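Jul 16, 2025

Warm again, and I slept badly with the window open because of the gulls, so I was up and had the kettle on before six. I sat with my tea and made the list for the August supper, which I have been putting off since spring. It is a pleasant sort of job once you get going. Orvokki wants the long tables pushed together down the middle like last year, and I want them separate so that people can get out to the loo without half the row having to stand up, and I expect she will win because she usually does and because she is bringing the fish.

We have settled on noodles and dumplings and the cucumber salad with sesame, which means chopsticks, and chopsticks mean that I have to think about how to lay a place properly, having been brought up on knife, fork and spoon by a grandmother who measured from the edge of the table with her thumb. I had always put them upright beside the bowl, as you would a knife. Kumaresan told me years ago (over a very good soup, I remember the soup better than the conversation) that in some houses they go crossways in front of you with the tips to the left, and in others up and down on the right, and that I ought to choose one and stick to it all the way along. So I have been practising in the kitchen with a tea towel for a mat and the butter dish standing in for a bowl, and feeling rather silly, and enjoying myself very much.

After lunch I sat for a good long while with my reading glasses on, thinking mostly about the mat, as that is what Ashwin and I have been going back and forth over all week.

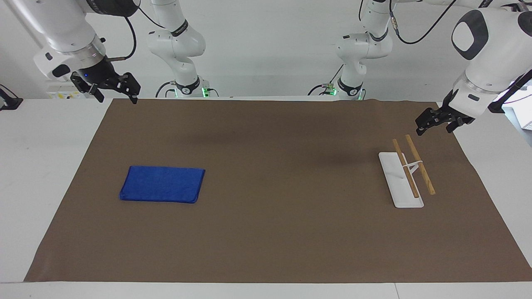
Chopsticks on the big brown mat, white table underneath.

I do like the brown. I had been holding out for cream, or the pale green ones Mum left me, but brown on a white top has a plain, friendly look to it and I think the bowls will show up well. It is a great wide thing too, nearly the whole width of the table, so there would be none of that business of little mats sliding about and ending up under somebody's elbow. The far edges are a bit wrinkled. I don't mind a wrinkle myself, but Orvokki will, and I can hear her already. I wonder if something like that would take a cool iron with a cloth over it. I shall try it on a scrap first, having once ruined a perfectly good lampshade by being confident.

Rang Jannik about the chopsticks themselves. The shop in Jalmont will do us a box for 25 pounds, plain ones, and he says they are decent and don't splinter, though he also said that about the garden chairs. I would sooner have proper ones that can be washed and kept in the drawer for next time. I told him to go ahead provided they are that kind and to ring me if they are not. He was eating something the whole time we were talking, toast by the sound of it.

Then I got down on my knees and went through the bottom cupboard for chopstick rests, as I was certain I had a set. I found the fondue forks, two jelly moulds, the lid of the blue casserole that I accused poor Remigiusz of losing (I must tell him, and I must do it nicely), and a bag of corks. No rests. They may be in the loft with the Christmas plates. Failing that I thought we might use smooth pebbles off the beach at Getby, washed in hot water, one to a place, and the children could be sent to collect them, which would keep them happy for an afternoon and give us all some air. I am quite taken with that idea and rather hope the real ones stay lost!

For supper I had an egg and the end of the noodles, eaten with chopsticks for the practice. My hand aches a little at the base of the thumb. I can manage noodles and most vegetables but I chased one pea round the bowl until it went cold and then gave in and fetched a spoon. There will be spoons on the table in August, I have decided, and forks in a jug at the end for anyone who wants one, and no remarks passed.

Watered the beans late, when the sun had gone off them. The runners are right up to the top of the canes and flowering well. Must ring Orvokki in the morning about the brown, and ask how long she wants the tables, and take the casserole lid round to Remigiusz with some of the gooseberry jam.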